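Setting Up Waste-Sorting Episodes in the Culico Task Runner

This page describes how to configure, check, and run a tabletop sorting task with the Culico task runner on a two-arm station. It is intended for staff who have completed station safety training and who already have a working Ziltirari perception install. Questions about the perception models should be directed to Kwabena Essien; questions about the runner itself should be directed to Percy Zapata.

Before you begin

Confirm that both arms have been homed and that the emergency stop has been tested during the current shift. The runner will not start if either arm reports a stale joint state. Close any other program that holds the gripper ports, including the Quansah teleoperation client, which keeps its connection open after its window is closed.

Step 1. Load the workspace file

Open the station folder and load the workspace file for the table in use. The file defines the table plane, the reach limits of each arm, and the drop zones. The planner treats everything outside the table plane as a keep-out volume unless it has been named as a drop zone. Do not copy a workspace file from another station, even where the tables are the same model, as the arm base offsets will differ.

Step 2. Place the objects and check segmentation

Place the objects on the table and select Preview in the perception panel. Each object should carry one mask and one class label. Crumpled paper is normally labeled without difficulty. Foil is less reliable - bright reflections can split one piece into several masks, and the planner will then propose a separate grasp for each. 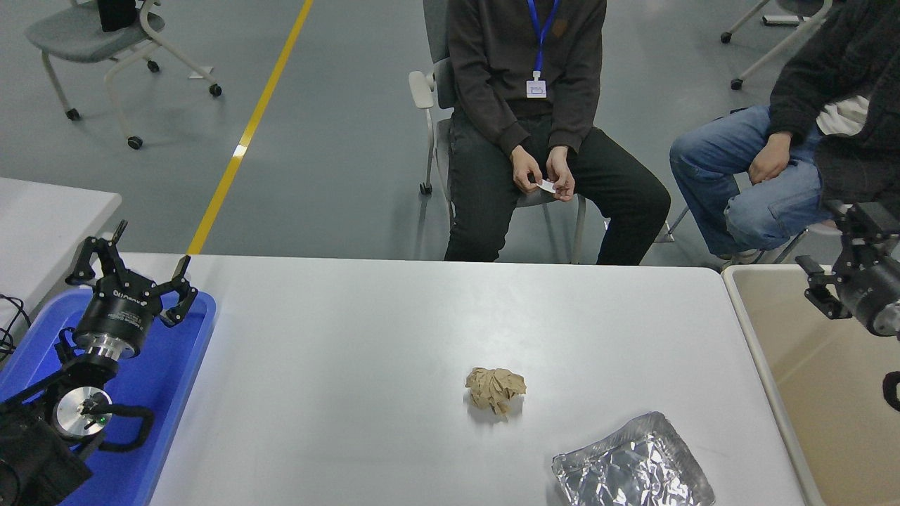 Two-arm station with a crumpled paper ball and an aluminum foil tray on the table.

If a foil object is split, raise the merge distance in the perception panel in small steps until a single mask remains. Should two separate objects merge before this happens, return the setting to its previous value and move the objects farther apart. Depth readings on foil may also contain holes. The option "fill from mask border" should be left on for any task that includes metal.

Step 3. Set the grasp limits

Grasp settings are stored per arm. The two grippers on a station may be of different types, and a profile written for one must not be applied to the other. In the Grasp tab, choose the correct profile for each side and enter the following values:

Minimum grasp score: 77
Closing time limit: 400 ms
Planner timeout: 585 ms

Paper and thin foil deform under load, so the closing force should be set to Low for both classes. A grasp is accepted when the fingers stop moving before full closure. If the fingers close fully, the runner records a miss and requests a new preview.

Step 4. Run and review

Select Dry Run first. The planner will display both arm paths without sending any commands. Check that the paths do not cross above the middle of the table. When the paths are acceptable, select Run and keep one hand near the emergency stop until the episode ends. People seated near the station must remain outside the marked reach area of both arms.

Each episode is limited to 60 seconds. Logs are written to the Beltusum server under the station name, and an episode with no operator note will be held back from the training set until a note is added.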